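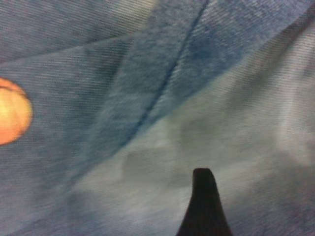

**Ticket:** wrist view goes soft on denim, need a decision before the February order
**Opened by:** Nuria Mamo, sorting floor
**Assigned to:** Leszek Bielecka
**Status:** open, waiting on purchasing

Hi Leszek, and hello to whoever else picks this up while you're away from your desk! I'm putting this in as a ticket instead of another long email because Jadwiga would like it kept somewhere she can point to when she does the equipment plan, and my emails have a way of wandering (sorry in advance, this one may too).

The short version: on jeans, when the gripper gets right down to the cloth, the wrist picture is too blurry for me to place a seam with any confidence. You can tell it's denim, you can see the weave, and that orange-copper rivet or button on the left stands out beautifully. The seam running down from the top is another matter. I can follow it to the middle and then it fades away into the pale part of the fabric. I have the black fingertip in view at the bottom and I still couldn't tell you whether it is pressing on the cloth or just above it.

What I'd like to know is whether this is a thing we fix with money, and if so, which money. We have three requests on the wish list and they all claim to help with this.

---

**Leszek, 9:40**

Thanks Nuria, this is a good one to have before the order and not after it. Let me ask the boring things first.

- Is the lens clean? Dry cloth only, please, the wipes from the kitchen leave a film.
- What focus distance is saved in the Tufa profile?
- Does it look the same with the arm parked for a few seconds?

---

**Nuria, 10:25**

Lens wiped with the dry cloth, no change that I could see. The profile says 200 mm, and I have never touched it, so I suppose that's how it was delivered. With the arm parked it's a bit better. The edge of the finger sharpens up some, and the weave too, but the close parts stay soft. I tried it on two pairs, one dark and one quite faded, and the faded pair was worse both times.

Meron Belay was at the next station and thinks the light is half the problem. The pale denim goes nearly white and the fold next to it goes dark, and whichever one we set the exposure for, we lose something in the other.

---

**Leszek, 11:15**

Well, 200 mm would do it. When the fingers are at the cloth you're far inside that. So I think we have two troubles sitting on top of each other: the focus is set for the approach and not for the contact, and there's a little motion blur on top because the exposure is long. Better light would let us shorten the exposure, so Meron has a point.

Going down the wish list with that in mind:

**Brovau close-focus camera module.** This is the one that goes after the main fault. We'd want 2, one fitted and one on the shelf. Nitov quotes 13 working days for delivery.

**Dutach ring light.** Cheap next to the others and I'd buy it regardless. Please ask for the diffused version, the plain one will make faded denim look even paler.

**Force-sensing fingertips.** Lovely things, and they'd answer your question about pressing or hovering better than any camera. They also need a new wrist cable and a controller update, and I haven't budgeted my own hours for that. I'd move them to the next plan.

Before anyone signs anything, could you set the focus to its closest stop and run a batch of jeans? Take it slow over the last stretch.

---

**Nuria, 2:50 p.m.**

Done, and I learned a few things. The closest stop on the present camera is still too far out for contact, but the rivets and the heavier seams are easier to read than they were this morning. I ran 34 pairs. Slowing the last stretch helped with the smearing. It also makes the whole job slower, of course, and Meron Mamo asked me to write that down because his shift is the one that has to hit the count. (Consider it written down, Meron!)

I've left your slow setting saved as a separate profile so nobody loses the old one.

---

**Jadwiga Żak, purchasing, 3:30 p.m.**

Thank you both, I can work with this. I'll put the camera modules and the ring light on the February order and carry the fingertips forward with Leszek's note about the cable and his hours attached. Two things I still need, please:

1. Written confirmation from Nitov that the Brovau module fits our existing wrist bracket. If it needs a new bracket, I want that on the same order.
2. Nuria, a name for whoever will do the recalibration, and how long the station will be down.

---

**Leszek, 3:45 p.m.**

Bracket question sent to Nitov. Put me down for the recalibration. I'd plan on a morning, and I'd like Nuria there for the denim checks if she can be spared. Leaving this open until the bracket answer is in.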